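How to Ask Your Local Government to Fix a Road (and Keep Asking Until They Do)

14 comments | 9 shares

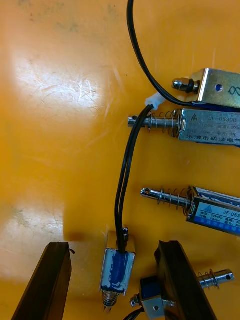 Kevser Şimşekoğlu wrote in to tell me that she had called the county about her road all through last winter and never got so much as a letter back, and could I please explain what she ought to have done instead. Well, Kevser, I'd be glad to! I have been through this myself in Borolwood, and I made most of the mistakes you can make.

Start by finding out who owns the road. I know, it sounds like a silly question, but a street can belong to the city, the county, the state or even a private association, and each one will happily let you talk to the wrong office. Your county clerk or public works department should be able to tell you over the phone. Write down the name of the person you spoke to.

Next, put your request in writing. A call is fine for a fallen tree, but for drainage or repaving you want a piece of paper (or an email) with a date on it. Keep it to one page. Say where the trouble is, using the nearest house numbers or cross streets, how long it has been going on, and what you would like done. Mine ran to four pages the first time, with a long passage on the history of the culvert, and I doubt anyone got to the end of it.

Then gather some neighbors. We had 20 signatures on ours, and my neighbor Tarık Taşdemir walked the sheet up and down the hill two evenings in a row. Ask people to print their names and addresses clearly next to the signature – our clerk had trouble reading several of them and sent the whole thing back.

Find out when the budget is put together. In our county the departments send in their wish lists in August, so a letter that comes in October has a long wait ahead of it. Ask the clerk for the date, and aim to have your letter in a few weeks before.

Go to a public meeting and speak during the comment period. You'll usually need to sign up beforehand, and you may only get two or three minutes, so practice at home with the kitchen timer. Bring a few printed copies of your letter to hand over.

After that, follow up once a month, politely, always mentioning the date of your first letter. Ours took 9 months from the first letter to the day the crew came up the hill, and I still send the public works office a card at the holidays.

3 comments hidden | Share this page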